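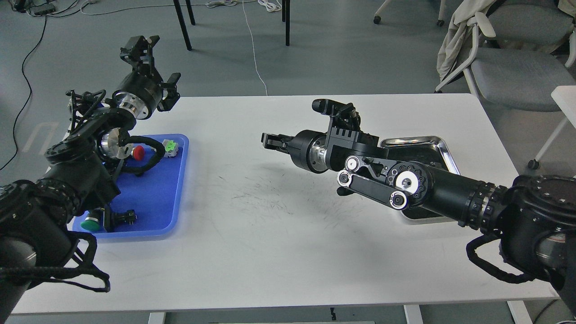 1월에 이사를 했다. 새집에 와서 제일 먼저 한 일은 짐 풀기여야 했지만 보일러 조절기와의 면담이 먼저였다. 벽에 붙은 하얗고 납작한 물건인데, 누를 데가 없다. 손바닥을 갖다 대면 숫자가 희미하게 떠오르고, 손을 떼면 사라진다. 온도를 올리려면 숫자가 떠 있는 동안 오른쪽 어딘가를 건드려야 한다. 어딘가라고 쓴 것은 설명서에도 '우측 영역'이라고만 적혀 있어서다. 첫날 밤 나는 패딩을 입은 채 우측 영역을 성실하게 문질렀고, 새벽에 일어나 보니 외출 모드였다.

전에 살던 집에는 다이얼이 있었다. 누렇게 변색된 동그란 다이얼. 돌리면 드르륵 소리가 났고, 숫자 21에 맞추면 집이 더웠고 15에 맞추면 추웠다. 그 숫자가 실제 온도와 무슨 관계였는지는 끝내 모른다. 그래도 자다가 일어나 불도 안 켜고 돌릴 수 있었다. 부동산에서는 그 다이얼을 보여 주며 미안해하는 얼굴을 했고, 새집을 보여 줄 때는 "여기는 다 터치예요"라고 했다. 그 말을 듣고 고개를 끄덕인 사람이 나다. 월세도 그만큼 더 낸다.

그래서 요즘은 버튼 생각을 많이 한다. 할 일이 없어서 그렇다고 동생은 말하는데, 할 일은 많고 그걸 안 하고 있을 뿐이다.

## 눌리는 것과 안 눌리는 것

내 기준에서 버튼은 눌렀을 때 들어가야 한다. 들어갔다가 나오면 더 좋다. 유리판에 인쇄된 전원 그림은 버튼의 초상화쯤 된다. 새집 인덕션이 그렇다. Stundico라는 회사 제품인데, 집주인이 큰맘 먹고 넣은 거라고 해서 불평도 조심스럽게 하고 있다. 국이 넘치면 국물이 유리판으로 흘러서 조작부에 닿고, 조작부는 그걸 내 손가락으로 이해한다. 된장국이 화력을 9로 올린 적이 있다. 끄려고 내가 손가락을 대면 이번에는 물기가 있다고 삐 소리를 낸다. 된장국 말은 듣고 내 말은 안 듣는 것이다.

행주로 닦으면 닦는 동안 타이머가 설정된다. 53분짜리 타이머였다. 내가 할 줄 아는 요리 중에 53분 걸리는 건 없다. 그냥 놔뒀더니 한참 뒤 방에서 책을 읽는데 부엌에서 당당하게 알람이 울렸고, 나는 가서 "네" 하고 껐다. 대답은 왜 했는지 모르겠다.

세탁기는 그나마 낫다. 전원과 동작 버튼이 있고, 둘 다 눌린다. 문제는 나머지 기능이 전부 휴대폰 앱으로 들어갔다는 점이다. 헹굼을 한 번 더 하고 싶으면 앱을 깔고, 회원 가입을 하고, 생년월일을 넣고, 위치 정보에 동의해야 한다. 세탁기는 다용도실에 있다. 이사 온 뒤로 다른 데 간 적이 없다. 위치가 궁금하면 물어봐도 되는데.

## 엘리베이터 닫힘 버튼에 대하여

이 이야기를 하면 꼭 엘리베이터 닫힘 버튼은 가짜라고 하는 사람이 나온다. 나라마다 다르고 건물마다 다르다는데, 우리 건물 것은 진짜다. 누르면 닫힌다. 너무 잘 닫혀서 문제다. 이웃이 오는 걸 보고 열림을 누르려다 닫힘을 누른 게 이사 온 첫 주의 일이고, 그분과는 아직 어색하다. 두 버튼의 그림은 삼각형 두 개가 서로 마주 보느냐 등지느냐의 차이인데, 급할 때 그걸 해석하려면 문과적 상상력이 필요하다. 나는 매번 삼각형이 사람인지 문인지부터 고민한다. 고민이 끝나면 문도 닫혀 있다.

우리 건물 닫힘 버튼은 글자가 다 지워졌다. 열림은 새것 같다. 이 건물 사람들이 어떤 사람들인지 알 만하고, 나도 거기에 손가락을 보태고 있다.

예전 회사에서 같이 번역 일을 하던 Khrystyna Hladun에게 이 얘기를 메일로 썼더니 답이 길게 왔다. 자기가 어릴 때 살던 아파트는 층 버튼을 누르고 있어야 엘리베이터가 움직였다고 한다. 손을 떼면 그 자리에 선다. 그래서 할머니와 타면 할머니가 말을 하다가 손짓을 하는 바람에 층 사이에 서곤 했단다. 나는 이 이야기가 마음에 들어서 주변에 여러 번 써먹었고, 하다 보니 할머니가 점점 수다스러워졌다. 크리스티나가 한국어를 읽으니 여기서 정정한다. 원래 할머니는 말이 별로 없는 분이셨다고 한다.

메일 끝에는 이렇게 적혀 있었다.

> 그런데 너 아직도 전자레인지에서 5를 눌러?

누른다. 아직도 누른다. 5분을 돌릴 일이 없어도 5를 누르고 중간에 꺼낸다. 가운데 있고, 볼록한 점이 있고, 손이 거기로 간다. 전자레인지만은 이사할 때 들고 왔다. 문 여는 버튼이 피아노 건반처럼 깊게 들어가는 물건이다. 누르면 속에서 뭔가 걸렸다 풀리는 소리가 나고 문이 퉁 튀어나온다. 새집 부엌 색깔과는 전혀 안 어울린다. 집주인이 왔다가 그걸 보고 "이건 원래 있던 게 아니네요" 하셨다. 예, 제 겁니다.

## 초인종

초인종도 바꿔야 했다. 원래 달려 있던 게 고장이라 집주인이 알아서 사라고 했고, 나는 이번에야말로 제대로 눌리는 걸 사겠다고 마음먹었다. 검색을 해 보면 안다. 요즘 초인종은 누르는 감촉에 대해 아무 말도 안 한다. 화질 얘기를 하고, 구독 요금제 얘기를 한다. 후기를 한참 읽었는데 "버튼이 잘 눌려요"라고 쓴 사람은 한 명 있었고 별점은 두 개였다. 배송이 늦었다고 한다.

결국 Prilemar라는 처음 듣는 상표의 무선 초인종을 샀다. 화면도 없고 앱도 없다. 버튼은 딸깍 하고 들어간다. 여기까지는 완벽한데 벨 소리가 문제였다. 멜로디를 고르는 버튼이 본체 뒤에 있고, 누를 때마다 다음 곡으로 넘어가고, 이전 곡으로는 못 돌아간다. 처음에 나온 평범한 딩동을 '혹시 더 좋은 게 있을까' 하고 넘긴 것이 실수였다. 뻐꾸기, 개 짖는 소리, 결혼 행진곡, 제목을 알 수 없는 행진곡이 차례로 나왔다. 딩동까지 한 바퀴를 돌려고 계속 누르다가 딩동이 나왔는데, 관성으로 한 번 더 눌렀다.

그래서 우리 집 초인종은 뻐꾸기다. 택배 기사님이 누르고 나서 문밖에서 잠시 가만히 계시는 게 느껴진다.

## 누르지 말라는 버튼

어릴 때 아버지 차에 뭔지 모르는 버튼이 있었다. 계기판 왼쪽 아래, 무릎 높이쯤. 아버지는 그걸 절대 누르지 말라고 했다. 뭐냐고 물으면 대답을 안 하셨다. 몇 년을 그 버튼을 보며 컸고, 탈출 장치일 거라는 결론에 도달했다. 중학생이 되어 드디어 몰래 눌렀는데 아무 일도 없었다. 옵션을 안 넣은 차에 달려 있는, 아무 데도 연결되지 않은 플라스틱이었다. 안개등 자리라고 했다. 아버지는 안개등을 못 넣은 게 속상해서 그러셨던 모양이다. 이 얘기를 명절에 꺼냈더니 아버지는 기억이 안 난다고 하셨고, 어머니는 그 차에 안개등이 있었다고 하셨다. 그럼 그건 뭐였냐고 물었더니 두 분이 동시에 과일을 드셨다.

요즘 차는 이런 미스터리도 없다. 동생이 새로 산 차를 탔더니 가운데에 커다란 화면이 있고 모든 게 그 안에 있었다. 송풍구 방향을 바꾸려면 화면에 그려진 바람을 손가락으로 끌어야 한다. 나는 조수석에서 바람을 끌다가 라디오를 켰고, 라디오를 끄려다 동생의 최근 통화 목록을 봤다. 엄마한테는 그렇게 자주 전화하면서 나한테는 안 한다. 바람은 계속 눈으로 왔다.

## 지금 상황

보일러는 타협을 봤다. Widico 고객 센터에 전화했더니(상담원 연결은 0번, 이것도 화면 키패드라 귀에서 떼고 눌러야 해서 안내를 놓쳤고, 처음부터 다시 들었다) 상담원이 손가락을 '살짝, 그런데 확실하게' 대라고 했다. 두 번 되물었는데 두 번 다 같은 말이었다. 연습 중이다. 손끝이 건조하면 인식이 잘 안 된다고 해서 핸드크림을 조절기 옆에 걸어 뒀다. 크림을 바르면 미끄럽다고 인식이 안 된다.

누가 댓글로 추천해 준 물리 버튼 모양 스티커도 주문했다. 말랑말랑하고 볼록해서 유리 위에 붙이면 자리를 알 수 있다고 한다. 인덕션에 먼저 붙여 볼 생각인데, 열에 괜찮은지는 상품 설명에 없다. 문의를 남겼더니 판매자 답변이 "네 고객님 좋은 하루 되세요"였다.

붙여 보고 녹으면 여기에 쓰겠다. 집주인분이 이 블로그를 모르시기를 바란다.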